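Why I Stopped Keeping Score at Badminton

April 3, 2024

I have played badminton at the Ollstead sports hall for a long time now, first in the beginners' hour and then on the club night. Last July I stopped counting points in the casual games. I still play league matches, and those are scored like any other match. In everything else I just play until the court time is up.

The idea came from Ramesh Bansal, who ran the club night before he moved to the mornings. He had a rule for the first part of the evening that you could hit whatever you liked but you could not call a score. Most of us ignored it. I started following it after a bad run in the spring when I lost match after match to Tiago Teixeira, and always in the same way. I would get to 19 and then start pushing the shuttle back over the net as safely as I could. Tiago would wait for a short one and put it away. He told me later that he could see it coming from the way I stood.

When you aren't counting, there is no 19. That was the first thing I noticed. I played the same shots at the end of a session as I did at the beginning, and some of them were shots I had never tried in a game. My backhand clear is still poor, but it gets to the rear tramlines now, and a year ago it landed at midcourt and came back at my feet.

The second thing was that rallies got longer. With a score running, both players want to finish. Without one, you are happy to lift it again and see what happens. I came off court more tired than I had been in years, and my knees let me know the next morning. I bought new shoes in the fall, a pair with more cushion in the heel, and that helped more than the stretches did.

There are drawbacks. Benedita Aguiar gave it a try for a few weeks and hated it. She said she couldn't tell if she was getting better or worse, and that she plays lazy unless something is at stake. I can see that. She is a doubles player, and in doubles the score decides who serves and from which side, so you have to agree on something else or you end up standing around asking each other. We tried changing server after every rally. It worked but it felt odd, and we went back to normal scoring for doubles.

I also lost some sharpness on serve. In a real game you think before you serve, because a bad one is a point gone. In my unscored games I was flicking them over without much thought, and in the first league match of the season I put 3 of them into the net in one game – the captain, Lourenço Salgado, had something to say about it in the car. Now I spend the start of each session on short serves only, aiming for the front line, before anyone else is on court.

League results have been mixed. We finished in the middle of the table, the same as the year before. I won more of my singles than I lost, which I had not done before, and two of those wins came from behind in the third game. I don't know how much of that is down to the change.
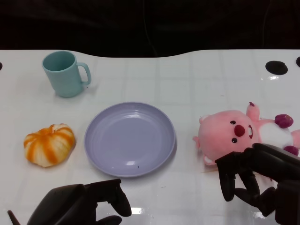

What I would say to anyone thinking of trying it is to give it a couple of months and to tell your opponent first. I didn't tell Tiago the first time, and he kept his own count in his head and announced at the end that he had won. He had, probably. Pick someone who is close to your level, too. Against a much stronger player you spend the hour picking up shuttles with or without a score.

Shuttles are the other cost. Longer rallies wear them out, and I have gone back to nylon ones for practice and keep the feather ones for matches. They fly a bit differently, so I switch to feathers for the last session before a league night.

The hall is closed for floor work over the next few weeks, and we will be sharing courts at the school in the meantime. The ceiling there is low and the lights are right above the net, so my clears are going to suffer. I'll write something about it once we have played there a few times.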